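Keeping a packed lunch cool

Freeze the gel pack flat overnight. A 630 ml bottle of frozen water also works, but allow 14 hours.
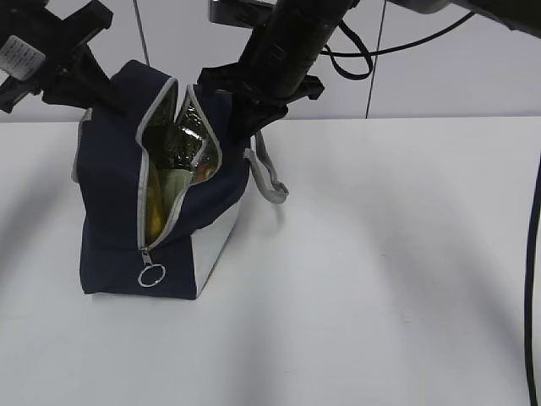 Cold air escapes quickly once the bag is opened. Pack in one go and close the zip straight away - a foil lining like the silver one in the navy bag slows heat but does not chill anything. Limit loading to 90 seconds.

Put the gel pack on top of the food.
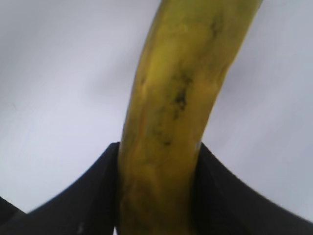
Wipe the lining after use and leave the bag open to air for 40 minutes.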